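Two arms, one table: notes before we sign anything

Posted 2/28/23 by Oana Bucur

Cimstead asked me to look into buying a two-arm sorting station for the central kitchen. The wash room sends out a lot of mixed cutlery, and somebody has to put it in the right bins before it goes back on the carts. The sales deck from Vernow says a pair of arms can take that over. I have read the deck twice and I still don't know what it costs to run for a year.

So this page is for the people who will be voting on the money. It has a few pictures of the kind of work in question, and then my list of what I think belongs in the budget. I would ask you to look at the pictures before the deck, where everything is shot on a white background and there is never a cable.

If you have only a minute, look at how much there is besides the arms. The quote has one big line called "station" and I have been trying to get it broken up ever since.
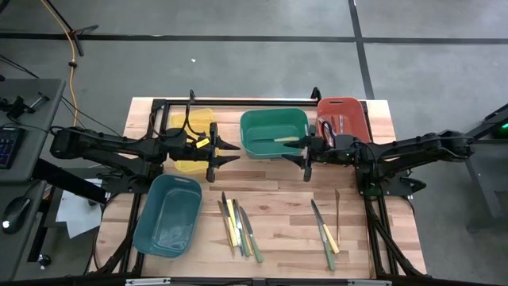 Knives on the table, bins along the far edge, one arm from each side. The frame, the cabling and the desk with the keyboard all need a price next to them.

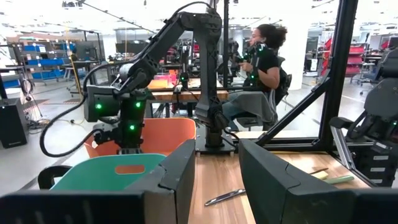 One knife lying between the gripper fingers. The woman in the chair has a controller in her hands, and I want to know whose payroll that chair is on.
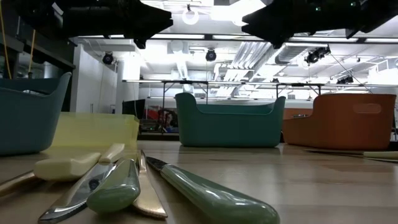
Six utensils in a group, handles toward us, some overlapping. Our carts come back in worse order than this.

Now the money. Vernow's quote covers the arms, the grippers, a table frame and what they call onboarding. Onboarding is 2 days. I asked what happens on day three and was told there is a support portal.

The thing I keep getting stuck on is labor. The deck counts 37 hours a week saved, and I can't find where that comes from. It seems to assume that the person who sorts today does nothing else, and anyone who has stood in our wash room at two in the afternoon knows that the same person is also stacking racks, chasing missing ladles and signing for deliveries. Take the sorting away and you still need most of that person. You may also need a second person who can deal with the arms when they stop. I put both in my version of the sheet and the savings got a lot thinner.

Then the things that wear out. Radu, the reseller, gave us a parts list with no prices on it. I sent it back. I want a price for a pair of fingers, a price for a cable set, and how long each takes to arrive. If a cable takes three weeks, we need a spare on the shelf from the first day, and the spare goes in the budget with everything else.

Floor space is in nobody's column so far. The table is the small part. You also need room for a desk, room to walk behind it and a way to get at the arm bases without climbing over something. In our building that means losing the rack by the back door, and the rack has to go somewhere. Facilities will charge us for moving it. They always do.

I would also like to see our own cutlery on the table before we agree to anything. Our forks are bent. Half the teaspoons are thinner than they should be, and we have four patterns of knife from four different purchase orders. I have a tub of 200 mixed pieces set aside for a trial, pulled straight off the carts with no tidying. Vernow has offered to demo with their own set instead. My answer was no, and I hope you will back me on that.

Prisau quoted us as well, cheaper, with a rental option and a 60 day exit. I don't trust the cheap quote much more than the other one (it leaves out shipping and says nothing about who does the install), but a rental at least lets us be wrong without owning the mistake. My preference right now is to rent one station through August, keep the current sorting shift exactly as it is, and write down every stop and who had to come and clear it.

What I need back from you:

Finance: can a rental come out of operating, or does it still count as equipment?

Wash room: which hour would you let us have the trial table, and for how long?

Purchasing: please get the breakdown of the "station" line in writing. I have asked by phone and got a brochure.

If the written breakdown comes in before the next budget meeting I'll post it on this page, under the pictures, with my comments next to each line. If it doesn't come, I'm going to suggest we take the item off the agenda and spend the meeting on the dishwasher, which leaks.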